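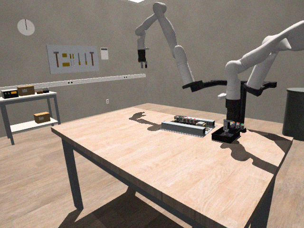 Why would anybody walk to Clirnbridge when there's a perfectly good bus, somebody asked me when I first brought this up. Let them laugh at that, then go on. I didn't have an answer back then. I just wanted to try it!

So, the route. It's 15 miles from Kinard if you stick to the old farm lanes, and I got lost twice the first time (tell the bull story if we're running early, skip it if not). No signs, and the only map I could find had the ford in the wrong place.

Ask for hands – who's ever walked to the next town over? Wait for it. Give them longer than feels comfortable.
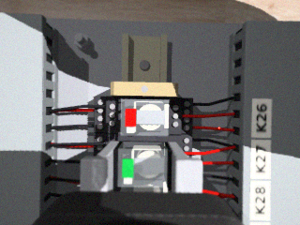 Wiring duct with slots in the side wall.

Next bit is the map. I drew it at the kitchen table over most of November and had 100 printed. Gone by spring! People wrote in with corrections, mostly about stiles. Mention the Rakena tearoom, they let me leave a stack by the register.

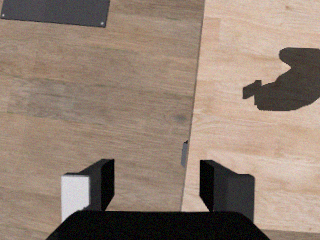

The town line is my favorite part of the walk and hardly anyone notices it. Kinard looks after its side of the lane and Clirnbridge looks after the other. You get darker wood on the left here, paler on the right, one long straight edge between them, and the lane is just like that where the two lots of paving meet. Stop there for a sandwich.

Water, then questions. Maps are by the door.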